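Equipment Review: Dullix Shape Block Set
Learning Materials Office, Hosoda Center
Aug 1, 2025 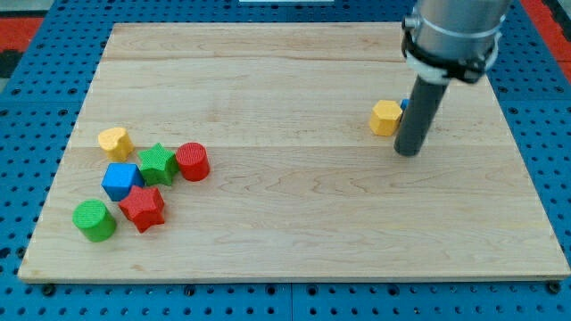

The Dullix set was placed on the approved list for early learning rooms in February and has been in regular use at the Center for 3 terms. This review covers the blocks only. Boards and tables are the subject of a separate notice.

Each shape is a short, solid form that stands without support. The heart, the star and the cylinder are easily told apart by touch, and the fine texture on the top faces gives a small hand some purchase. Yellow, green and red remain distinct under the lighting in our rooms.

Two shortcomings were recorded. The points of the star are crisp, and Abelardo Arboleda of the materials office asks that they be checked by hand at the start of each term. The texture also holds dust and takes longer to clean than a smooth face. A soft brush is adequate; wipes leave lint behind.

The set is recommended for sorting and naming work on a flat board. It is not recommended for stacking. Requests for replacement pieces should be sent to Yhon Villca, quoting item 934.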